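Stop calling it a sim bug

I've been putting this off because Ye-ji asked me to cool down first. Cooled down. Still think it.

In October our two-arm cell drove its lower gripper into the table. Real table, real gripper. Quarter past four in the afternoon, Bo-ram Min standing close enough to hear the fingers go. No one hurt. Bent finger, cracked mount, a groove in the wood you can put a coin in. The report that went round afterward filed the cause as "simulation discrepancy" and closed it. Two words and a closed ticket.

My complaint is with those two words.

What happened, short version. We train the cube task in Dosel, which is our simulator, and we push the policy to the cell through Stostik, which is the deploy tool. Two arms, one stand, a table, cubes to stack. Between the two there is a config file that says where the table top is. In Dosel the height was right. In the cell somebody had swapped the mounting plate over the summer, and the new plate was thinner. The arms sat lower. Nobody updated the file. So the policy reached for a cube at a height that had been fine 4,000 times in a row, and this time the wood was in the way.

That isn't a simulation discrepancy. The simulation did what it was told about a table that used to exist. Somebody changed the hardware and the paperwork didn't follow, and we have a word for that in every other trade. If a garage fits different size wheels and doesn't reset anything, you don't get to blame the map.

And why it matters what we call it — because the name decides who fixes it. Call it a sim bug and it goes to Loredana Carbone's queue. She did what anyone would do with it. Added noise to the table height in training, reran, got a policy that's a bit more careful near the surface, ticket closed. Good work, too. But it means the next wrong number gets the same treatment, and the one after, until we have a policy trained to put up with a shop that doesn't measure things.

I went back and sat with the replay for most of an evening. Everyone should, once. We all talk about the thing as if it's a toy.

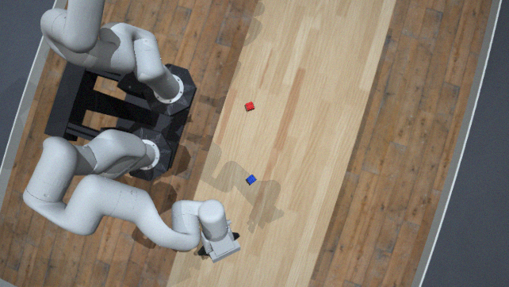 The cube task in Dosel: two arms on the one stand, red cube and blue cube on the light boards, lower arm's gripper nearest the bottom.

What gets me about the render is how finished it looks. Knots in the wood. Grain. Shadows off the arm with soft edges. You look at that and some part of your brain signs off on it. Surely if they got the knots right they got the height right. But the knots are a picture laid over a flat surface, and the height is one number in a text file, and one has nothing to do with the other. A plain gray slab would have told us just as much about where the table was. It might have made us more suspicious, which I'd have taken.

I said this to Ha-rang Myung, who built the scene, and he didn't love it. His point, and it's fair: the wood is there for the vision side, the cameras need something to look at, a policy raised on gray slabs falls over the first time it meets a real board. Fine. Keep the wood. I'm not against the wood. I'm against people walking past the monitor and feeling reassured by it, me included. I walked past that monitor all September.

Now the part that should bother us more then the plate.

The cell had a force limit. It was set to 490 in the controller, and it tripped, after the finger was already bent. Someone had raised it in spring because it kept stopping runs when the gripper brushed a cube. Nuisance trips. I found 347 of them in the log before the limit went up. After it went up, almost none, and everybody was pleased, and the stacking numbers got better, and the person who raised it got thanked in the group chat.

I know because that person was me.

So I'm not writing from up on a hill here. I raised a safety limit to make a graph nicer. I told myself it was temporary. I didn't write it down anywhere that Bo-ram would see before he stepped up to the cell. He was working on the understanding that the arm would quit if it hit something, and it would have, eventually, at a number I'd picked because it made the trips go away. And the report doesn't mention it! I put it in my notes for the report. It got trimmed as "not root cause."

Maybe not. But I've gotten tired of root cause as a phrase. It makes you pick one. The plate was wrong and the file was wrong and the limit was wrong, and the cage door was open because the latch sticks, and any of those on a better day stops the crash or makes it smaller. We picked the one that lived in software because software is the easiest to close. Rerun, green check, go home.

Nour Boutros used to work on packing lines and she has a rule from there that I'd like us to steal. If a guard or a limit gets changed, a paper tag goes on the machine, physical, with a name on it, and the machine doesn't run with people near it until a second name is on the tag. No exceptions for "just testing." When she described it at lunch, someone said that's a lot of process for a research cell. Well. The line she worked on had a packing arm that moved slower than ours.

The other thing I'd do costs almost nothing. Before a policy goes through Stostik, the arm touches off. Gripper comes down slow, low force, finds the wood at a few spots, and the deploy tool compares that with the file. If they disagree, no deploy. It's a small script. I wrote a rough one and it takes 138 seconds to run, which I was told is too long. Too long for what? We lost the cell for weeks waiting on a mount.

I can hear the answer already, that the new policy handles it. Loredana's noise covers more than the plate was off by. True, today. I'd just point out that it covers the error we know the size of. She picked the range by looking at the crash. Next time it won't be the plate. It'll be a fixture, or a longer finger, or the whole table getting shoved over so somebody can get a cart through, and the range won't cover it and the monitor will still show two tidy cubes on some lovely wood.

There's an argument that goes further than mine and says don't run learned policies near people at all. I don't hold that. The Woo cell next door runs plain scripted moves and it has clobbered its own fixture too, same reason, somebody moved a thing and didn't say. A script will go into a wrong table just as happily. The learning isn't where we messed up, and I'd hate for this to turn into the excuse to stop doing it.

What I want is dull. Reopen the ticket. Take "simulation discrepancy" off it and write down the plate, the file, the limit and the latch, with my name next to the limit. Put the limit back down and live with the nuisance trips, and if the stacking numbers drop, they drop. They were partly bought with that limit anyway. Run the touch-off every time. Fix the latch, it's been sticking since before we moved the Levley arms out and it's a ten minute job with a file.

Ye-ji read a draft of this and asked if I was sure I wanted the part about the group chat in. Yes. Leave it. Bo-ram already knows, I told him the next morning, and he was nicer about it then I would of been. He also asked what the limit is set to now.

It's still 490. I checked before I sat down to write.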